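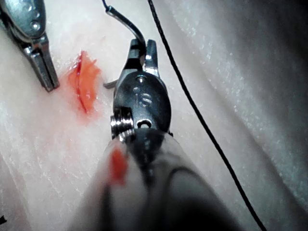

## 7. Cleaning the Instrument Tray

Complete this section at the end of each training day. The Sekulum tray (part 1716) holds practice instruments only.

1. Put on gloves and eye protection.
2. Lift both inserts out of the tray and set them on a clean towel.
3. Wash the tray with warm water and Dimevico detergent.
4. Rinse for 2 minutes under running water.
5. Stand the tray on its long side until dry – do not wipe it with paper.

**Note:** Replace the silicone mat every April.

**Caution:** Do not use bleach. Bleach damages the latches.

Trays left unwashed for more than 48 hours must be returned to the Itent service desk.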